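Cletura Gemüselager- und Vorbereitungssystem
Aufstell- und Gebrauchsanleitung

Abschnitt 5: Annahme, Vorbereitung und Einlagerung von Kohl- und Blattgemüse

5.1 Geltungsbereich

Die folgenden Anweisungen gelten für die Arbeitsplätze der Baureihe Zaltard 809 in Gemeinschaftsküchen und Vorbereitungsräumen. Sie richten sich an unterwiesenes Küchenpersonal. Angaben zu Wurzel- und Fruchtgemüse enthält Abschnitt 6. Die betrieblichen Hygienevorschriften bleiben unberührt und haben im Zweifelsfall Vorrang.

5.2 Vorbereitung des Arbeitsplatzes

1. Arbeitsfläche mit einem für Lebensmittelbereiche zugelassenen Mittel reinigen und mit klarem Wasser nachwischen.
2. Schneidbrett, Gemüsemesser und Abfallbehälter bereitstellen. Für Blattgemüse ist ausschließlich das grüne Schneidbrett zu verwenden.
3. Waage einschalten und die Anzeige auf null stellen. Die Höchstlast der Tischwaage beträgt 3.000 g und darf auch kurzzeitig nicht überschritten werden.
4. Lagereinsatz Abugri in die untere Schiene einhängen, bis er beidseitig einrastet.

Hinweis: Der Lagereinsatz darf erst beladen werden, wenn beide Rastnasen sichtbar geschlossen sind.

5.3 Prüfung der Ware

Jeder Kopf ist vor der Einlagerung einzeln zu prüfen. Bei Chinakohl und vergleichbaren Sorten ist auf die Färbung der Außenblätter, den Verlauf der Blattadern und den Zustand der Blattränder zu achten. Eine blassgrüne, stellenweise fast weiße Färbung ist sortentypisch und stellt keinen Mangel dar. Gleiches gilt für leicht gekräuselte Ränder.

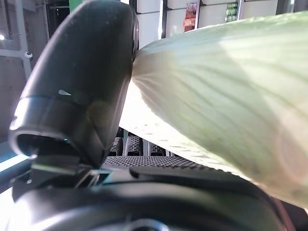 Abb. 5-1: Blassgrünes Gemüse, vermutlich Chinakohl, mit feiner, paralleler Blattaderung (Nahansicht)

Auszusondern sind Köpfe mit braunen oder glasigen Stellen, fauligem Geruch oder weichem Strunk. Einzelne beschädigte Außenblätter dürfen entfernt werden, sofern die darunterliegenden Blätter fest und unversehrt sind.

5.4 Vorbereiten und Einlagern

1. Kopf mit beiden Händen aufnehmen und auf das Schneidbrett legen. Nicht an den Blattspitzen anheben.
2. Welke Außenblätter am Strunk lösen und dem Abfallbehälter zuführen.
3. Strunk bei Bedarf dünn nachschneiden. Der Kopf darf dabei nicht auseinanderfallen.
4. Kopf wiegen und das Gewicht auf dem Lageretikett eintragen. Köpfe von über 100 g Abweichung zum Lieferschein sind gesondert zu vermerken.
5. Ungewaschenen Kopf in ein sauberes, trockenes Tuch einschlagen und liegend in den Lagereinsatz geben.
6. Einsatz schließen und das Etikett gut lesbar an der Vorderseite anbringen.

Vorsicht! Schnittgefahr. Messer nach jedem Arbeitsgang in die vorgesehene Halterung zurückstecken — niemals unter Blättern oder Tüchern ablegen.

Achtung: Kohlgemüse nicht gemeinsam mit Äpfeln, Birnen oder Tomaten lagern. Das von diesen Früchten abgegebene Reifegas beschleunigt das Vergilben der Blätter.

5.5 Angeschnittene Köpfe

Angeschnittene Köpfe sind an der Schnittfläche abzudecken und im oberen Fach aufzubewahren. Sie sind vorrangig zu verbrauchen. Gewaschene oder zerkleinerte Blätter gehören in einen verschließbaren Behälter und dürfen nicht in den Lagereinsatz zurückgelegt werden.

5.6 Reinigung

Der Lagereinsatz ist nach jeder Entleerung mit warmem Wasser und mildem Spülmittel zu reinigen. Scheuermittel und Stahlwolle beschädigen die Oberfläche und sind nicht zulässig. Vor dem erneuten Einhängen muss der Einsatz vollständig getrocknet sein.

Ersatzteile und Etikettenbögen sind über Dimness unter Angabe der Baureihe zu beziehen.

Stand: 1. April 2026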